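15th July
Inspected by Renata Jabłońska
Reviewed by Bożena Marciniak

Kitchen and Pantry Inspection — Goron House, Ground Floor Shared Kitchen

Items are marked OK, ATTENTION or FAIL. Comments follow each item. Items marked FAIL are to be closed before the kitchen is used for group cooking again.

1. Electrical

1.1 Outlets near sink fitted with ground fault protection — OK
Both outlets tripped on the test button and reset normally.

1.2 Cords and plugs on portable appliances — ATTENTION
Kettle cord has a flattened section near the plug. Insulation is not broken. Replace the kettle at next purchase and do not tape the cord.

1.3 Appliance labels current — OK
Szewczyk tested the portable appliances in December. Labels are readable on all items except the toaster, where the label has browned. Tester to reissue.

1.4 Extension cords in permanent use — FAIL
One cord runs behind the refrigerator to the microwave. This was noted last time. Microwave to be moved to the wall outlet by the pantry door.

2. Gas and heat

2.1 Shutoff valve reachable without moving furniture — OK

2.2 Burners light on first attempt, flame even and blue — ATTENTION
Rear left burner lit on the third attempt. Ports were blocked with dried starch. Cleaned during the visit and lit correctly afterward. Recheck in two weeks.

2.3 Range hood filters — FAIL
Grease was dripping from the lower edge of the left filter. Wash both filters or replace them. Sudar holds the correct size, part number 207.

2.4 Carbon monoxide alarm — OK
Sounded on test. End-of-life date not reached.

3. Work surfaces

3.1 Countertops free of cracks, chips and open seams — OK
Marble is sound. Seam at the backsplash was resealed after the last visit and is holding. The surface is slightly dull beside the sink where acid cleaner was used — change to a neutral product.

3.2 Storage on countertops — ATTENTION
Food kept in the open must be in a container that lets air through and can be lifted out for wiping underneath. Wire baskets are accepted. Solid bowls are not accepted for onions or potatoes. Nothing is to be stored within 27 inches of the range.

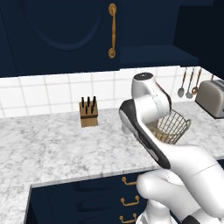
Item 3.2. Round wire basket on the marble countertop.

3.3 Cutting boards — FAIL
The two oldest boards are scored deeply enough to hold residue after washing. Discard both. The red board is kept for raw meat and is in fair condition.

3.4 Knives stored with edges covered — OK
Magnetic strip is firm on the wall. One paring knife was loose in the drawer and has been moved.

4. Cold storage

4.1 Refrigerator temperature — ATTENTION
The dial thermometer on the middle shelf read 5 degrees Celsius. This is the upper limit we accept. Door gasket is dirty along the bottom and does not seat fully at the hinge side. Clean the gasket, wait a day and read again before calling for service.

4.2 Raw food below cooked food — OK

4.3 Items dated — FAIL
Several tubs carry a name but no date. Residents have been told before that a name alone is not enough. Undated tubs will be thrown out on Fridays. Tarek Younis to post the notice again.

5. Waste and pests

5.1 Bins lidded and emptied — OK
Wastness collection sheet is signed up to date.

5.2 Evidence of rodents or insects — ATTENTION
No droppings found. A few pantry moths in the flour cabinet. Discard open flour and rice, vacuum the shelf corners, fit new traps. The traps can stay in place up to 5 weeks, then replace even if clean.

5.3 Gap under outside door — ATTENTION
Brush strip is worn on the left. Daylight is visible from inside. Nikola Czerwiński has the replacement strip in the workshop.

6. Fire and first aid

6.1 Fire blanket on wall, pull tabs clear — OK

6.2 Extinguisher gauge in green, pin and seal present — OK
The bracket is mounted a little high for some residents. Lower it when the wall is next painted.

6.3 First aid kit — ATTENTION
Burn dressings are missing. Blue bandages are nearly used up. Eyewash is in date.

6.4 Exit route — OK
Clear on the day. The folding chairs previously kept in the passage are now in the basement.

Reviewer's comments

Agree with all ratings except 2.2, which I would have marked FAIL on the first reading. It can stand, given that the burner was cleaned on the spot. For 1.4, the cord has now been reported twice and should be removed the same day this sheet is received. Send the repeat refrigerator reading to me directly with the time it was taken — B.M.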